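The Table at Rindgate, and Other News from the Packing Room
by Nuria Villanueva

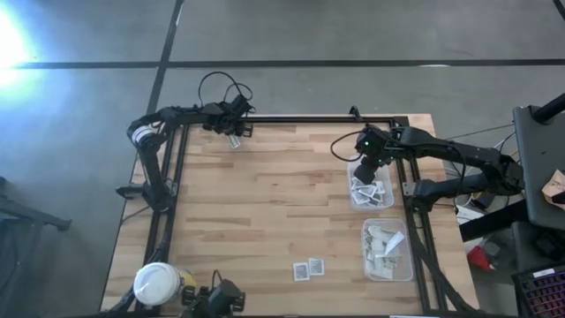
The work table, with the packets in their two clear containers.

Dear friends of the Flavcombe seed exchange,

In the last newsletter I promised to write about the packing room, and several of you reminded me of this promise, so I will try to do it well. Many members receive their seeds by mail and have never come to Rindgate. They know us only from the brown envelope and from my handwriting, which I am told is difficult. I would like you to know also the room, the table and the way we work there.

I begin with the table, for I am very fond of it. The top is butcher block, made of many narrow planks of light wood, and no two of them have quite the same color. Some are pale, some are like honey, and a few are much darker. There is one reddish-brown part in the grain that I always look for when I come in. We bought it from Calvo, the shop for used kitchen furniture behind the market, and we paid 155 for it, delivery included. Ignacio Prieto thought it was too much. He has now stopped saying this, but I keep the receipt in the drawer in my kitchen in case he starts again.

Before the table we packed on two folding ones pushed together, and between them there was a gap. Small seeds love a gap. Poppy, lettuce, snapdragon, all of them went there, and in spring we had one small lettuce growing in the mat by the door. I do not miss the folding tables.

The wood needs some care. Lurdes Quintela oils it twice a year with plain mineral oil and a cotton cloth, always in the evening, and in the morning she wipes away what the wood did not drink. Please do not put wet cups on it. Please do not cut string on it with the knife either. There are scissors.

The containers

For many years we sorted the packets in shoe boxes. It was a cheap system and it had a certain charm, but you could not see what was inside without taking off the lid, and the lids never went back on the correct box. Now we use clear plastic containers, rectangular, with rounded corners. I like the rounded corners very much. When you clean a box with sharp corners, there is always a little dust that stays and laughs at you.

We work with two containers on the table at one time, one behind the other at the right side. The packets that wait are in one, and the packets that are checked go in the other one. It sounds too simple to write in a newsletter, but before we had this rule, Consuelo Sotomayor and I checked the same beans twice in one afternoon, and the peas we did not check at all. Some of you received those peas. I apologize again, and I thank the member who wrote to us that her "peas" were growing into very nice radishes.

We don't put the packets in rows. Begoñe, my niece, tried this for one month and made beautiful rows, like a library. Then somebody moved the container and all the rows fell down. A loose pile is faster, and the hand finds a packet easily. When the pile is mixed, we take from the middle and work to the outside.

How a packet is made

As some new members asked, I explain the steps as we do them now.

First the seeds arrive from the growers, mostly in paper bags or jam jars. They stay one week on the shelf in the dry room with the name of the plant and the name of the grower. If there is no name, we telephone. If the grower doesn't remember, the seeds go in the "surprise" mix, and I must say that this mix is every year more popular than the serious ones.

Then we clean them with the sieves. This is done outside when the weather permits it. Bean shells are no problem, but the fluff of the lettuce gets into your nose and your sleeves, and you will find it at home for days.

After this we fill. For large seeds like squash and beans we count, and for small seeds we use the measuring spoons that hang by the window. The smallest spoon is for poppy. One level spoon, please, and not a small mountain. We had one very generous filler last year and we were finished with the poppies before half of the list was served.

The packet is closed, it gets its mark, and it goes to the container of the packets that wait. Another person must do the checking, never the same one who filled. You take one packet, you feel it between the fingers, you look at the mark, you compare with the list. A person who is used to it can check 100 packets before the coffee. I am slower, and I read the names aloud, and I have been asked to do this more quietly.

The new packets

We changed our paper in July. The old packets were brown and strong, but the flap did not hold well, and we lost seeds in the mail. The new ones are from a small printing house, Plinilness, and the flap holds very well. They are also a little smaller, so the runner beans have to go in two packets in place of one. If you order runner beans and you receive two packets, this is not a present. It is one portion.

If you have old packets at home, empty and in good condition, bring them back. Consuelo uses them for the school garden, where the children write on them with thick pens and do not care about the flap.

What we still need

— One good lamp for the filling side. In November it is already dark at half past four and the petunia seed is like dust.

— Labels for the shelf, the kind that can be taken off again. We have enough of the kind that cannot.

— Seeds of broad bean, climbing pea and any old tomato that does well without a greenhouse. We have 40 members waiting for tomatoes and just 11 portions of the yellow one that everybody wants.

— Somebody with patience for the list. It is in a spreadsheet which Ignacio made, and he understands it. It would be good if a second person understood it also.

A word about sending seeds to us

Please let them dry fully before you close the bag. Squash seeds feel dry long before they are dry, and last autumn we opened a bag from a very kind grower and had to close it again quickly. Two weeks on a plate in an airy place is good, and you should turn them over sometimes. Write the year. Write the name that you use in your family also, even if you are not sure it is the correct one. We have a bean that came with the name "from my aunt, the tall one," and we still do not know if the tall one is the bean or the aunt, but it is on the list like this and people ask for it.

The next packing mornings

We start at nine and finish when the lists are finished, normally before one o'clock. You don't need to know about plants. You need clean, dry hands and, if you wear glasses, please bring the right ones. Lurdes makes the coffee, and it is taken at the small table by the door, away from the packets. Children are welcome from the age when they stop tasting things.

If you want to come, write to me or leave a message for Ignacio at Rindgate. The side door is open, and the front one sticks, so push with the shoulder.

With warm greetings,
Nuria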